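December, late, tea going cold

Well, I've finally made a start on the cupboard under the stairs! I've been putting it off ever since we got back from Tresov, and this morning I opened the door to get the hoover and a beach bag fell on my foot, so that was that.

Out came everything. Two umbrellas (one with a broken rib, binned), the walking boots, a Kuipers carrier full of other carriers, and the good torch I accused Ilse of borrowing in the summer. Must ring her and own up. I also found the receipt for the boots, 88 euros, and had to sit down on the bottom stair for a minute. I do wear them, but still.

Shoes are the real trouble in this house. They breed. I've decided boots go on the low shelf, smart pairs stay in their boxes, and anything you can shove your feet into without bending down lives by the back door, where it'll get used. I had a lovely hour of it with the radio on, wiping soles with an old flannel and getting grit all over the mat.

The grey slides got their turn after lunch. I'd quite forgotten how chunky they are, with those great wide straps and the slots all along the side of the sole, which I went at with a cotton bud like a madwoman.

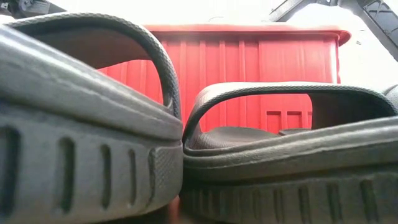
The slides, side by side, with a bit of red crate behind.

They're a bit scuffed, but there's years left in them and they're so comfy for putting the bins out. Back door pile!

Still to do: the coat hooks, and whatever is in the Vitside box at the very back. Soup for supper, then bed.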